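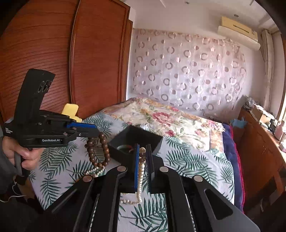
手持ちグリッパーの調達計画　本体価格の外側にある費目をどう見積もるか

家庭内作業のデータ収集に手持ちグリッパーを導入する企業が増え、購買部門に見積依頼が回る機会も多くなった。ところが稟議書の多くは本体の単価と台数だけで組まれており、運用開始後に追加予算を申請する例が目立つ。本稿では、受託収集を手がけるペリヴム(Perivum)社の計画書をもとに、費目の立て方を整理する。

同社が今期計上したのは6組、左右で1組の構成である。稼働に充てるのは5組で、残る1組は予備機とした。設備計画を担当するアルヴァル・ハウグランド氏は、予備機を「保険ではなく消耗品の一種」と位置づける。修理に出した機体が戻るまでの間、作業者と借りた部屋の費用は止まらない。予備機の償却額は、この待機費用と比較して判断する。

1組あたりの年間維持費は2591ユーロと見積もられている。内訳で最大なのは指先パッドの交換で、次にケーブル類、校正作業の順となる。パッドの摩耗は対象物に左右される。布や箱が中心の作業と、真珠のネックレスや木製ビーズのブレスレット、翡翠の腕輪のような小物を扱う作業とでは、交換周期を別に設定すべきである。小さく滑りやすい対象では把持のやり直しが増え、同じ件数を得るのに要する時間も延びる。

見落とされやすいのは対象物そのものの費用である。同社は装身具類を備品ではなく消耗品費で処理し、糸切れによる補充分をあらかじめ上乗せしている。収納箱も同じ扱いとした。

収集場所の費用は別建てにする。実際の住居の寝室を使う場合、柄物の寝具やカーテン、家具の配置が部屋ごとに異なり、その差がデータの価値になる。一方で移動と設営の時間がかかる。同社の実績では、1件の住居につき設営と撤収でおよそ7時間を要した。常設の模擬室であれば初回のみで済むが、背景の多様性は得られない。計画書では両者を併用し、住居での収集に要する交通費と謝礼として2162ユーロを初期予算に加えた。

発注の時期にも注意が要る。同社はストウゴー(Stougaard)社とプラトースス(Pratosus)社から相見積を取ったが、比較の際に条件が揃っていなかった。前者は校正治具を含み、後者は別売である。購買担当のアスガー・ヘデゴー氏は、見積依頼書に次の項目を明記するよう改めた。

校正治具の有無と校正の推奨間隔
指先パッドの単価および最小発注数
修理時の代替機の提供条件
記録データの形式と変換ソフトの使用料
保守部品の供給年限

このうち最後の供給年限は回答を得るまでに時間がかかった。機種の更新が速い分野であり、年限を明示しない供給者もある。その場合、同社では償却期間を短く取り、残存価額を見込まない。

追加発注の可否は8月の見直しで決める。判断の基準は稼働時間あたりの有効記録件数とし、台数の増加を前提にはしない。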